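Smaranda's rule is that if you haven't worn it since last December, it goes. I have never once obeyed this rule. I have a drawer of 11 T-shirts from a fun run in Steten and I love every one of them (the run was awful, the colours are fantastic).

But the wardrobe rail came down last night, so sorting it is! Everything goes in one heap, and then I fold until I get bored or the kettle boils. I start with the dark stuff, seeing as I can't tell my black jumpers apart once the light goes – and then the bright things are a little reward underneath.
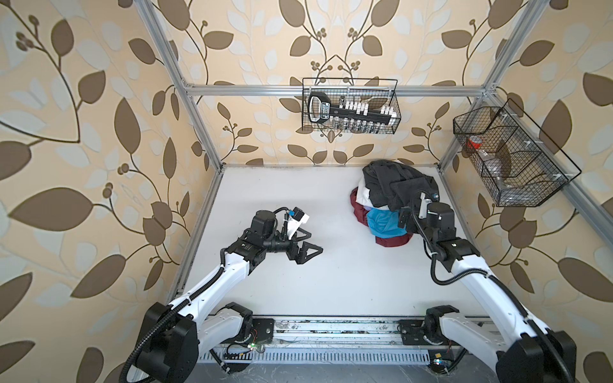

Maroon is my favourite to fold, don't ask me why. It always looks so tidy on a shelf. White I leave till last so it doesn't pick up fluff from everything else, and Osaze reckons I should be washing it separately anyway, which, fine, yes. Next up is the sock basket and I'm already making excuses.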